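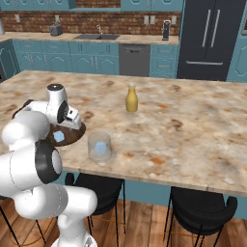

# Comparing two parallel grippers in the kitchen island scene

Last edited April 18, 2023 by Prodromos Stefanou. Scene assets by Grigoris Antoniadis.

This page covers running the same pick task with the Setow and the Tremik gripper models on the simulated arm, and getting numbers out that can be compared. It assumes Gridico is installed, the arm loads without errors, and you have run at least one scripted pick before. If not, do the single-cube tutorial first.

The procedure measures the gripper and its controller settings. It does not measure a policy. All motion is scripted, and the same waypoints are used for both grippers apart from the tool offset.

## What you need

- Gridico with the kitchen asset pack
- The arm description file, without a gripper attached
- Gripper description files for both models
- The waypoint file `island_pick.yaml`
- Enough disk space for contact logs, which are larger than the video

Keep the gripper files separate from the arm file. Merged files save a step at load time, but they make it easy to change a joint limit in one copy and forget the other. Most of the odd results we had in December came from that.

## Set up the scene

Load the island scene and leave the default layout in place. The objects used by the test are:

| Object | Name in scene file | Role |
|---|---|---|
| Light blue cube on the wooden plate | `cube_a` | Pick target |
| Light blue cube under the upturned glass | `cube_b` | Distractor |
| Upturned clear glass | `glass` | Obstacle |
| Yellow bottle | `bottle` | Second pick target |

`cube_a` and `cube_b` share a mesh and a material. Address them by name in every script. A color-based lookup returns whichever cube was spawned first, and the spawn order is not guaranteed between versions.

The bar stools are static colliders and stay in. They sit close enough to the arm that a bad elbow solution will hit one, and a run that does this should fail. Removing them makes both grippers look better than they are.

Cabinets, fridge, sink and the small appliances on the back counter can be set to visual only. None of the waypoints go past the bottle.

## Attach the gripper

1. Open the arm file and find the `wrist_mount` frame.
2. Attach the first gripper with `attach --tool setow --frame wrist_mount`.
3. Check the axis display. Z must point out between the fingers.
4. Run `tool_offset --measure` with the fingers fully closed.
5. Copy the result into the `tool` block of the waypoint file.

Step 4 has to be repeated for each gripper. The Setow file defines its origin at the base plate and the Tremik file at the first finger joint, so a copied offset puts the fingertips into the plate. The arm will not report this as an error. It presses down, the contact solver pushes back, and the cube slides off.

Do not correct the offset by eye in the viewer. The camera looks across the counter at an angle and height errors are hard to judge from there.

## Match the controller settings

Grippers ship with their own default gains, and comparing defaults mostly compares whoever picked the defaults. Set these to the same values before the first run:

```yaml
gripper:
 mode: position_force
 control_rate_hz: 100
 force_limit_n: 50
 settle_steps: 2
```

`force_limit_n` is the upper limit, measured at the fingertip. Some description files give it at the actuator instead. Look for the `force_ref` field: if it says `actuator`, multiply by the linkage ratio given in the same file, and write the converted value down in the run notes.

`settle_steps` is the number of controller steps between closing and lifting. Raising it hides slow closing, so leave it alone unless you are studying that on purpose.

Fingertip friction is the one value that should not be matched. It belongs to the pad, and the pad belongs to the gripper.

## Run the approach check

Before a full batch, run the approach by itself:

```
gridico run island_pick.yaml --phase approach --target cube_a --pause
```

The arm comes in over the near corner of the island and stops with the fingers above the plate. While it is paused, confirm the following:

- The fingers angle down and neither tip is inside the plate mesh. Turn on collision shapes for this, as the visual mesh of the rim is slightly smaller than its collider.
- No link reports contact with the counter edge.
- The wrist is not near its limit. If it is, switch `ik_seed` from `elbow_out` to `elbow_up` and try again.
- `cube_a` has not moved since spawn.

The links can cover part of the cube in the default view. Use a wrist view for the last item, or print the pose:

```
gridico pose cube_a --relative plate
```

Any drift before contact means the plate and cube were spawned overlapping. Reset the scene and raise the cube's spawn height by a small amount.

## Run the batch

```
gridico batch island_pick.yaml --trials 50 --seed 3316 --log contact
```

Run this once per gripper, with the same seed. The seed sets the small position and yaw changes applied to `cube_a` on the plate, so trial n of one batch matches trial n of the other. If one batch crashes, rerun the whole batch. Restarting from the middle resets the generator and the pairs no longer line up.

Use headless mode. The clear glass is slow to render and has no effect on the contact results.

## Read the logs

Every trial ends in one of these states:

- `lifted` - cube above the plate at the end of the lift, still in contact with both fingers
- `dropped` - contact on both fingers, then lost
- `missed` - fingers closed without contact on both sides
- `collision` - any contact between arm or gripper and an object other than the target

Plate contact counts as `collision` by default. For a flat object this is strict, and there is a case for allowing light fingertip contact with the plate. The `--allow plate` flag does that. Use it for both grippers or neither, and state which in the notes.

Compare outcomes pair by pair first, then look at totals. A gripper that fails only at large yaw angles has an opening-width problem. One that fails at scattered positions more often has a wrong offset or a soft gain.

Across all batches kept so far, the shared log folder holds 3,316 trials. Filter by `config_hash` before comparing against any of them, as many use the older friction values.

## Common problems

**Cube vibrates between the fingers.** The force limit and the position gain are fighting. Lower the position gain. Reducing the time step also works but changes the results of every earlier run.

**Fingers close unevenly.** Check that the mimic joint loaded. Gridico drops it with a warning when the joint names contain a slash.

**Glass tips during the bottle pick.** The transfer path passes too low over the near half of the counter. Raise waypoint `via_1`. The bottle stands well clear of the other objects, so there is no need to change its grasp pose.

**Both grippers score the same on everything.** Confirm that the second gripper was loaded. `gridico info --tool` prints the active one.

## Adding a third gripper

The Mitsotakis-Vlachou model can be run with the same waypoint file, but its description has no `force_ref` field at all. Until Grigoris has an answer on what the listed force refers to, keep its results in a separate folder and leave them out of the comparison table.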